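How to Clear a Table That Is Also Your Kitchen Counter

Filed under: Small Kitchens, Wood, Regret

My kitchen came with a counter the size of a cereal box. Everything that other people do on granite, I do on a wooden table, and every evening the same table has to be cleared again so that someone can eat at it or pretend to work at it. Over several years I've gotten the job down to 10 minutes, which I'm told is nothing to brag about. I brag about it anyway.

The method below is for a finished wood table with small appliances living on it. If your table is raw or oiled wood, most of it still works, but go easier on the water and ignore the part about dish soap.

What you need

One tray with a raised rim, plastic, big enough for a few cups
Two microfiber cloths (one will be wet and one will be dry, and they will try to swap places)
A bowl of warm water with a drop of dish soap in it
A bottle brush
A soft dry paintbrush, an inch wide or so
A lamp or a window

The tray is the only thing I'd insist on. I resisted buying one for ages because a tray seemed like something you'd find at a hotel with opinions. My friend Roya Nikzad finally gave me one, and I've been insufferable on the subject ever since.

Step 1. Park the tray before you touch anything else

Pick a corner area and put the tray down empty. It stays put for the whole job. Anything small and loose goes onto it: spoons, bag clips, the lid that belongs to something. The rule is that the tray takes things in and gives nothing back until the wood is clean. If you start putting items away one at a time you'll find yourself in the hallway ten minutes later reading the warranty for a hair dryer.

A tray with rounded corners wipes clean faster than one with square corners, where crumbs go to retire.

Step 2. Deal with the glasses first

Anything that held juice or a smoothie goes ahead of everything else in line. Pulp that's been sitting for five minutes rinses off. Pulp that's been sitting through a phone call with your sister needs the brush. Fill the glass with warm water right away, even if you don't plan to wash it until later, and leave it in the sink, where it can't leave a ring on anything you care about.

If a glass has stuck itself to the table, don't yank. Slide it. A sticky ring comes up with a damp cloth laid flat over it for a minute. Scrubbing takes longer and does things to the finish that you'll notice in July when the sun comes in low.

Step 3. Move the appliances, cords included

Unplug first, let anything with a hot part cool off, and then look at where the cord goes. I once cleaned around a cord with enormous care and then caught it with my hip. I'd like to say the bowl survived.

Gather the cord up on top of the appliance or tuck it behind. Then lift the whole thing. Don't drag it: rubber feet pick up grit, and grit under a heavy object is sandpaper with a handle. If your table is crowded, shift the appliance onto the half you're not cleaning yet and do the table in two passes.

My own table on an ordinary day has a glossy black appliance with a chrome rim in one spot, the blue tray in its place, and a glass that has gone orangey-yellow at the bottom.

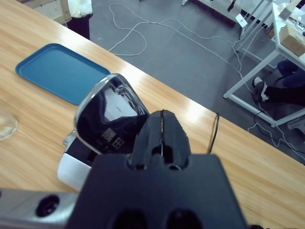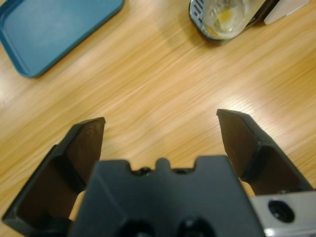

Step 4. Dry before wet

Crumbs first, always. Run the dry cloth along the direction of the grain and push everything toward one edge, into your hand or a dustpan. A wet cloth on a crumby table makes paste. I know people who have been making paste for decades and call it cleaning.

The paintbrush is for the gaps: between the halves of anything that has a lid, around hinges, along vents. Do this over the table while the table is still dirty. You'd be amazed how many people save it for the end. My neighbor Babak Alipour did, and then had to start over, and then came by to tell me my instructions were bad.

Step 5. Wipe the wood

Dip the cloth, wring it out, and then wring it out again as though it owes you money. Go with the grain in long strokes. Little circles feel thorough and mostly relocate the problem.

Work away from the tray so you aren't reaching over it with a dripping sleeve. When you've done one section, follow straight behind with the dry cloth. Standing water and wood finish have a long history and it has not been a happy one, especially along the edges and any seam between boards.

Vinegar: please don't. I know what the internet said. It dulled a strip at the end of my table, and I now keep a fruit bowl there permanently, for no reason.

Step 6. The glare check

Turn off the overhead light if there's a window, or turn it on if there isn't, and get your eyes down near table height. Move your head until the light makes a bright stripe across the wood. Everything you missed will be sitting in that stripe: streaks, a fingerprint, one perfect dried drop of something. Wipe it, move your head, find the next stripe.

It does look strange. My brother-in-law, Nima Mousavi, walked in on me doing this and asked if I'd lost a contact lens. I said yes. He helped look for it, which saved me having to check the far end.

Step 7. Shiny surfaces

Glossy black plastic shows every touch, and chrome is worse because it shows you your own face while you clean it. Use the dry cloth only, after fogging the surface with your breath. If there's a greasy print, a barely damp corner of the wet cloth will get it, then buff. No scouring pads on gloss. The scratches are tiny and they will catch the light for the rest of the appliance's life.

Wipe the underside of the base too, and the feet. Keep water away from vents and from wherever the cord goes in.

For white plastic that has turned a bit yellow at the seams, a paste of baking soda on an old toothbrush does a decent job. Go slowly and rinse the cloth often. If it's yellow all over, that's age, and it should be treated with the same respect as anyone else's.

Step 8. Empty the tray

Now the tray can give things back. Go through it in whatever order you like, but finish it. A half-emptied tray becomes a drawer without sides, and within a week it has batteries in it.

Wash it, dry it, and put it back where it lives, wood side bone dry. Trapped water under a flat tray will cloud a finish overnight. I stand mine on edge against the wall for a few minutes first, then lay it down.

If something has already gone wrong

White ring: usually moisture in the finish. Give it a day to dry by itself before doing anything heroic. After that, a soft cloth and a tiny dab of paste wax, rubbed with the grain.

Dark ring: the water got further down. That's a sanding job and a different page.

Sticky patch that keeps coming back: old polish, most likely. Soapy cloth, plain damp cloth, dry cloth, then stop using the polish.

Scratch across the grain: a matching wax stick, or a placemat. Mahnaz Pakzad wrote in to recommend rubbing it with a walnut. I tried it on a short scratch and it did help a little, and then I ate the rest of the walnuts, so I can't report on the longer one.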